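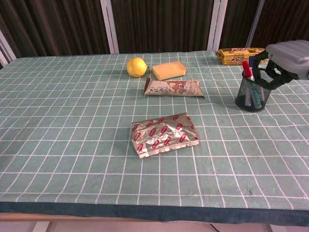

Figure 1. Snack packets on a checked tablecloth.

What happens to snack packaging in a shared student kitchen
Project report, Environment and Society module
8 February 2023

1. Background

Crisp packets, biscuit wrappers and sweet wrappers are hard to recycle. Most are made of thin plastic film, and many have a very fine layer of aluminium on the inside which keeps out air and light. The layers are bonded together and cannot easily be pulled apart at a sorting plant. The packets are also light and flat, so they tend to go through the machines with the paper. For these reasons most councils ask households to put them in general waste, although some supermarkets take them at collection points.

I live in Andby, a hall of residence where 15 students share one kitchen on each floor. The kitchen has a general waste bin, a mixed recycling bin and a food caddy. When I moved in I noticed that the recycling bin was often left behind on collection day with a sticker on it saying it contained the wrong items. I wanted to find out how much of the problem was snack packaging, and whether a simple change to the bins would help.

2. Aim

The project had two questions.

How many snack wrappers does one kitchen throw away over a month, and which bin do they end up in?

Does a separate box for wrappers, with a plain label, keep them out of the mixed recycling?

3. Method

The count ran for 29 days. Each evening I emptied the general waste and the mixed recycling on to a plastic sheet in the bin store, wearing gloves, and counted every wrapper made of plastic film or foil. I left out drinks cans, glass, card boxes and rigid plastic tubs. Multipack outer bags were counted as one wrapper each. Torn pieces were counted only if more than half of the packet was there, to avoid counting the same one twice.

For the first part of the count nothing in the kitchen was changed. For the second part I put a cardboard box next to the recycling bin, labelled "Wrappers and crisp packets only". There was no email about it and I did not speak to anyone on the floor about how to use it. The box was taken to the collection point at the Peltonen supermarket when it was full.

I also put a short paper questionnaire under each door. It asked which bin the person would use for a crisp packet, a biscuit wrapper, a cereal bag and a yoghurt pot, and how sure they were of each answer.

Everyone on the floor was told before the start that the bins would be looked at. Ethics approval was given by the department in July, when the module projects were set up.

4. Results

The kitchen threw away 930 wrappers over the whole count. This was a good deal more than I had expected. Crisp packets were the largest group, followed by chocolate bar wrappers. Cereal bags and bread bags made up only a small share by number, though they are much larger than the others and would have made up more if I had measured by weight.

Before the box was put in, more wrappers went into the mixed recycling than into general waste. After it was put in, most went into the box. The number in the mixed recycling fell within the first few days and stayed low until the end. The number in general waste fell too, but more slowly. The recycling bin was refused on 2 occasions in the first part of the count and was taken every time in the second part.

The box was not free of mistakes. I found tea bags in it several times, and once a full sandwich carton. These were easy to pick out, but food on the wrappers was more of a nuisance. The collection point asks for packets to be empty and clean, and a fair number had to be wiped before I could take them.

The questionnaire answers matched the bin counts quite well. Most people said they would put a crisp packet in the mixed recycling, and most of those said they were "fairly sure" or "very sure". The usual reason written in the comments box was that the packet looked like foil, and foil is recyclable. Several people said the symbols printed on the back were too small to bother with. Answers for the yoghurt pot were nearly all correct.

5. Discussion

The results suggest that people on this floor were willing to sort their waste but had the wrong idea about which items counted. The shiny inside of a crisp packet is easily taken for kitchen foil. One quick check is the scrunch test: kitchen foil stays in a ball when it is squeezed, while plastic film usually springs open again. It would be useful to print this on the bin label.

There are limits to what can be said from one kitchen. People knew the bins were being looked at, and this may have made them more careful throughout. The count was also done in term time. During exams people may eat more snacks, and outside term the kitchen is almost empty. I had no second kitchen to compare with, so some of the change could have come from something other than the box.

Cost was low. The box was free and the label was printed on campus. The main cost was the walk to the supermarket, and if the hall took this on it would need to be part of somebody's job.

6. Recommendations

Put a lidded wrapper box in each kitchen in Andby, next to the recycling bin.

Change the bin labels to name common items, with crisp packets first on the list of things that do not go in mixed recycling.

Ask the supermarket how much it can accept before all floors start using the collection point.

Repeat the count in another hall, with one kitchen left unchanged for comparison.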